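Search the help pages Go

Passing something between two hand-held grippers without it twisting: any tips?

Posted by Zoi Tzanetos
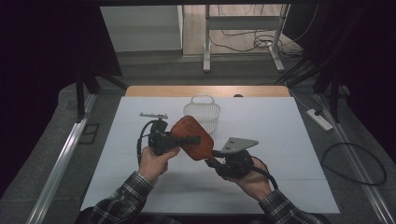
I'm in my second year and our robotics club has taken on a student project where we record handovers with a pair of hand-held grippers, one in each hand, and then train a small model on the recordings. The bit I'm stuck on is going from the left gripper to the right one in mid-air. I've got the left one clamped on the handle and I bring the right one in from the other side to take the head, but as soon as I start to close it the whole thing wants to roll. By the time I let go with the left it's facing some random way, and the model learns a different ending every time!

We've done 94 takes so far and I'd happily use maybe a third of them. I've tried going slower (worse, my wrists shake) and I've tried holding it flatter (bit better?). We need to show something in November at the Maltness student day, so I can't redesign the fingers from scratch. Has anyone had this? Is it me or the grippers?

Posted by Manolis Nikolaidis

Bit of both, I'd say. We had precisely this last year with a wooden spoon and it drove us up the wall.

What's happening is that a handle is narrow, so your first gripper only has a small patch to hold on to, and it acts like a hinge. Then the second gripper touches the wide part with one finger slightly before the other and gives it a shove. You won't feel it through the gripper, you only see it on playback.

So, bring the second gripper in until both fingers are nearly touching, stop for a proper beat, then close. Keep your elbows in against your sides while you do it, that sorted most of my shaking. And grab it a bit further in than the very tip if you can, because on a rounded edge the fingers just slide off. We also stuck thin rubber on the finger pads, the sort you get for jar lids. Ugly but it worked for us. If you do that, put it on before you record any more, and don't mix those takes in with the old ones or you'll be chasing your tail.

Oh, and watch your cables. Mine used to tug at my wrist whenever I turned my hand over, and I blamed the gripper for weeks. Leave a good loop of slack and tape it to your sleeve.

Posted by Osvaldo Magalhães

just get more data. we had 1,216 takes for our Bilari entry and it evened out in the end

Posted by Areti Stergiou

I wouldn't go straight for more takes, sorry Osvaldo! If two thirds of them end up at a random angle you'll just have a bigger pile of random angles. I help out with the first years and we make everyone do the handover 4 times in a row to the same finishing angle before they're allowed to press record. Sounds fussy, but it saves a lot of deleting later on.

Also, have you decided what counts as a good ending? We argued about this for an entire evening. In our case we picked "head level, handle pointing left" and wrote it on a bit of paper by the table, and anything else went in a separate folder. I'd keep your dodgy ones too, you may want them if you ever try teaching it to recover.

Posted by Zoi Tzanetos

Thanks all! Elbows in has made a massive difference already, I feel a bit silly. Going to look for some rubber tomorrow and I'll start a new folder when it's on. Savvas Pappas from our club reckons we should swap hands as well and start from the right, so we might try a few like that if there's time.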